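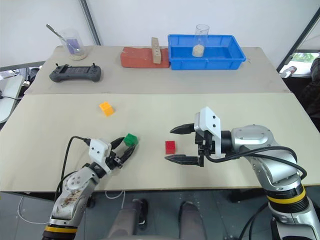
Can you dye rice in a glass beaker or does it have to be a zip bag?

Yutong Dai
Feb 16, 2022 – 2,874 views

Want purple rice for a kids table. Every page I find says zip bag and shake. I have glass beakers and a long metal spoon, no bags in the house. Plain white rice, food coloring, vinegar. Does glass stain? And how long do I leave it in? Last try came out patchy, half of it still white. Also don't want purple all over a light tabletop, did that once already.

Bendik Öberg
Glass is fine. Food coloring rinses off it. Put the color and vinegar in first, stir, THEN the rice. If you drop color on top of dry rice you get exactly the patchy thing you're describing. For 2 cups rice I do a tablespoon of vinegar and a good squirt of color. Stir a couple minutes, scrape the bottom, it packs down there. Don't drown it – if the rice is sitting under liquid you used too much water and it goes mushy and smells by the next day. Drain that right away thru a sieve.

Drying: spread thin on a tray with sides, overnight. Plastic tray ok. Paper towel under it sucks up some of the color but saves you time.

For the table, stand the beaker in the tray the whole time you're stirring. Spoon goes in the tray too, not on the table. If you leave the spoon leaning in a light beaker it can tip, ask me how I know.

Kullivier
just use a bag. or a jar with a lid

Zheng
Jar with a lid is good if you have one, shake 2 min and done. But the beaker works, agree with Bendik on color first. Only thing I'd add, leave room at the top. Fill it a third maybe. Fuller than that and you're stirring rice onto the floor.

For old stains on a light top I use baking soda paste, leave it ten minutes, wipe. Test a corner first. Got most of mine out, theres still a faint ring by the edge.

And keep some plain rice back in a seperate beaker. Nice to mix in later if the purple comes out too dark.

Yutong Dai
Thanks, color first makes sense, I did it backwards. Will try a smaller batch in the tray tonite. Anybody know if gel coloring is ok instead of the liquid kind?

Bendik Öberg
Gel's fine, thin it in the vinegar first. Stir till no lumps.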